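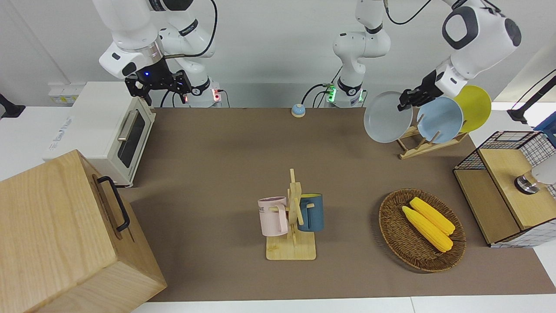

Chapter 2
Watching a Manipulation Cell: The Demonstration Visit

2.1 Purpose of this chapter

Chapter 1 defined the manipulation cell as a work surface, one or more arms, the objects to be handled, and the controller. This chapter takes up a cell in operation, as a visitor meets it during a demonstration or an open day. Such a visit is short, and the visitor has no access to the code. What can be learned depends on what is looked at and what is written down.

By the end of the chapter the reader should be able to:

draw the layout of a two-arm cell from direct view;
state which arm can reach which object;
separate an observation from an inference in a visit record;
ask the host for the figures that cannot be obtained by looking.

2.2 The Velorbridge visit

The main case is the September open day at the Velorbridge laboratory in Indau. The cell on show was a two-arm kitchen cell, known on site as Marnar. It was presented by Arnaldo Veloso, who was responsible for the cell layout. Visitors were admitted in groups and stood behind a floor line for the whole of each session. Over the day 41 sessions were run, and the host kept a log of 792 grasp attempts. The log is used again in Chapter 6, where failed grasps are sorted by cause.

Kitchen objects are common in demonstrations of this type. A plate is thin, stiff and wide. Its rim gives a two-finger gripper a narrow place to close on, and its weight lies well below the grip when it is held upright. A slotted rack adds a second condition: the plate must be in line with the slot before it is lowered. A mug on a peg sets a different problem, in that the handle must clear the end of the peg before the mug can be moved away. Corn cobs are uneven along their length, and two of them lying side by side in a basket leave little room for a finger between them.

2.3 Left and right

The terms "left arm" and "right arm" refer to the robot, not to the visitor. In a cell viewed from the front, the robot's left arm is on the visitor's right. The opening photograph follows this rule: the arm with its gripper on the rim of the grey plate, at the dish rack, is the left arm, and the arm with its gripper open near the toaster oven is the right arm. Visit records that mix the two conventions are a frequent source of error. The convention in use should be written at the top of the record before anything else.

2.4 What a single view supports

Consider the grey plate again. It stands tilted at one end of the rack, with the gripper closed on its upper rim. From this alone it can be recorded that the plate is held and where it is held. It cannot be recorded whether the plate is being put in or taken out. Both tasks pass through the same position. A second view, taken later, would be needed to settle the matter, or a statement from the host.

The same limit applies to the open gripper. An open gripper may be waiting, approaching or withdrawing. The entry in the record should read "open, no object," with the direction of travel left blank until it has been seen.

Indicator lights call for similar care. Their colors differ between makers and between software versions. The color should be noted, and its meaning should be requested from the host.

2.5 The visit record

The form used in this book was drawn up for a course at Amaral and has four columns: time, arm, observation, inference. The fourth column may be left empty. In the 76 student records collected from the Velorbridge visit, the most common fault was an inference entered in the third column. "Right arm goes to open oven" is an inference. "Right gripper above and behind oven" is an observation.

Sketches are made on a separate sheet. The mat, the table edge and the two arm bases are drawn first, and the objects are placed in relation to them. Distances are not estimated by eye; they are requested from the host and marked as supplied.

Section 2.6 covers reach and shows how the area shared by two arms is found from a layout sketch.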